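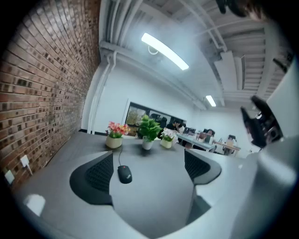

Hadi Smadi wrote under my last post that I should have left the plaster on, and that anyone who strips a wall back to brick will spend the next ten years sweeping up after it. He also said bare brick is cold and makes a room sound like a station. Three other people agreed with him, so I'll answer here where there's more space.

He is right about the dust. He is partly right about the noise. I don't agree about the cold, at least for an inside wall, which mine is. On the other side of it is next door's stairs, and they heat their hall more than I heat anything.

For those who haven't read the earlier posts, I moved to Narnmont in March and took the ground floor of a house in Stoncombe Road. The plaster in the back room had blown. You could push it with a flat hand and feel it move. I had two quotes for replastering, and both plasterers said the old stuff would have to come off first whatever I decided. I took it off myself to save money and then liked the brick enough to stop there.

Taking plaster off is not difficult. You need a bolster, a club hammer, goggles, a proper mask and a lot of rubble sacks. I bought 20 sacks and needed 23. The tip lets you take a limited amount per visit, and the man on the gate remembered me from one trip to the next, so that took a fortnight. I did the work in the evenings after telling next door, and finished by eight each time.

What I would do differently is the brushing. I used a wire brush on the first stretch by the door and it scratched the faces of the bricks. The scratches show when the light comes from the side. After that I changed to a stiff nylon brush and a vacuum with the nozzle held close, which was slower and did no harm. Some people use acid to get the last white film off. I tried it on one spare brick in the yard, didn't like the smell or the colour it left, and put the rest of the bottle away.

Then there is the pointing. A good deal of the mortar had gone to sand and came out with a finger. I raked the bad joints back and filled them with lime mortar, pushed in with a narrow iron and brushed when it had gone firm. Cement is quicker and every shop has it, but it is harder than old brick and I had already seen what it did to the front step. The lime came from Atallah, the builders' merchant behind the bus depot. They only sell it by the tub and you have to ask at the counter. The whole job, with tools, sacks, lime and sealer, cost me £600. The cheaper of the two plastering quotes was more than that, though of course it didn't include any of my evenings.

Now the dust. For the first few weeks there was a line of red grit along the skirting every morning. I put up with it longer than I should have. A thin coat of breathable sealer has stopped most of it, and I only get a little now if I move furniture against the wall. I chose a matt one called Ustia. It darkened the bricks slightly while it was going on and they went back to almost the same colour afterwards. Test a patch somewhere low down, and leave it a couple of days before you decide. Two of my test patches looked dreadful on the first evening and fine by the second.

As for the noise, plaster didn't make the room quiet either. It is a hard floor and a high ceiling. I have put up a thick curtain and a bookcase on the opposite side and I can now talk on the phone in there without hearing myself come back. If you already have a room with nothing soft in it, I would sort that out before blaming the wall.

The thing I didn't plan for was hanging anything up. In plaster you can fill a hole and paint over it. In brick a hole stays a hole. I now drill only into the mortar joints, and I keep a small tub of the lime mix back to fill them again. This means pictures go where the joints are and not quite where I want them. One is a bit too high and I've stopped noticing.

Someone else asked whether you could just put the plaster back if you got tired of it. Yes, although a plasterer may want the sealer taken off first, or may charge for something to help the new coat grip. Ask before you seal. I didn't, and I was lucky that I still like it.

I started writing this on 11/01/2019 and left it while I waited to see how the wall got through the cold weather. There have been no white patches and no damp smell. A couple of the joints low down have fine cracks, which I'll rake out and do again when it is warm enough for lime to set properly.

Next will be the chimney breast, where the bricks are a worse lot and badly patched. I think that one might get plastered, so Hadi can have that wall.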